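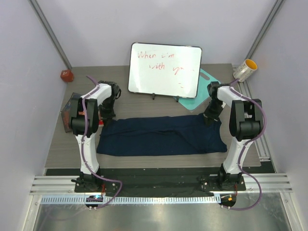 Navy cloth on the worktop, crumpled in a long strip.

# Gig and tour washing: tips from the road

Mostly for support bands and anyone who follows a tour round in a van. Some from me, some sent in after the May page. Keep them coming.

**Stage shirts**

Turn inside out the minute you're off stage. Not at the hotel, not in the morning. Sweat dries into the armpits and then you're stuck with it.

No sink? Carrier bag, cold water from a bottle, squirt of washing up liquid, tie the top and shake. Leave it while you load out. Rinse whenever you next meet a tap.

White marks on black shirts are deodorant. Rub with a clean pair of tights, dry. Works on velvet too but go gently.

Clementina Mota did wardrobe on a 3 month theatre run and swears by cheap vodka in a spray bottle for jackets that can't be washed. Unflavoured! Mist the lining, hang it up somewhere with a draught. Test a hidden bit first, it can lift dye.

**Sequins and beads**

Never the machine. Never a tumble dryer, they curl up like crisps. Cool water in the bath, lay it flat, press don't wring. Roll in a towel and kneel on it.

Loose thread – don't pull. Dab of clear nail varnish on the back of the knot, sew it when you've got light and a table.

Pack inside out with an old pillowcase round it. Otherwise it chews up everything else in the bag, ask me about my good cardigan.

**Make-up on collars**

- Foundation: shaving foam, leave ten minutes, cold rinse.
- Lipstick: blot, then washing up liquid. Do not rub, you'll just make it pink all over.
- Glitter: let it dry, then parcel tape. Then more tape. You won't get all of it
- Fake tan: soak overnight with biological powder. Check the label if it's silk or wool, biological is no good for either.
- Hair dye: good luck. Cold water fast and hope.

**Band T-shirts you want to keep**

Wash at 30, inside out, with other darks. No softener, it makes the print go tacky. Never iron over the print – if you must, put a tea towel between.

Fold sleeves in, then in half longways, then roll from the bottom. Satish Pant files his upright in a drawer like records, by year. Takes no time to find one and you don't drag the whole pile out.

Signed shirts: don't wash at all. Fabric pen runs, whatever the packet says. Acid-free tissue, flat box, out of the sun.

**Boots and trainers**

Newspaper stuffed in, change it after an hour, again before bed. Not on the radiator, the glue goes. Bicarb in an old sock for the smell, one in each boot. Tap it out before you put them on or you'll leave footprints all down the corridor (Dorin Stanciu, Hollitz festival, black carpet).

Mud: let it dry. Everyone goes at it wet. Leave it, bang the soles together outside, then a stiff brush.

**Drying in small rooms**

Towel trick again – lay the wet thing on a dry towel, roll up tight, stand on it. Halves the drying time. Hang by the shower with the fan on and the door open a crack.

Couple of metres of paracord and 2 carabiners beats any travel line I've bought. Also good for a curtain in the van when somebody needs to change.

Hangers: wrap a rubber band round each end and strappy tops stay put.

**What's in my kit**

500 ml bottle of washing liquid, decanted, lid taped. Stain bar in a soap tin. Safety pins, lots. Needle already threaded in black and another in white, you will not manage it in a moving van. Parcel tape. Lint roller. Old tights. Spare laces.

Shalini Ahuja adds: coins for the launderette, becuase half of them still don't take cards. Fair point. Also take your own powder, the machine stuff is dear.

**Quick ones**

Stuck zip – pencil lead up and down the teeth.

Candle wax on a velvet stage drape: ice, crack it off, brown paper and a cool iron for whats left. Keep the iron moving.

Chewing gum on the seat of your trousers: freezer, in a bag. Ask the venue kitchen nicely.

Beer on suede: blot, leave, brush with a clean nail brush when dry.

Next page is instrument cases and how to get the smell of a wet field out of one. Send yours in.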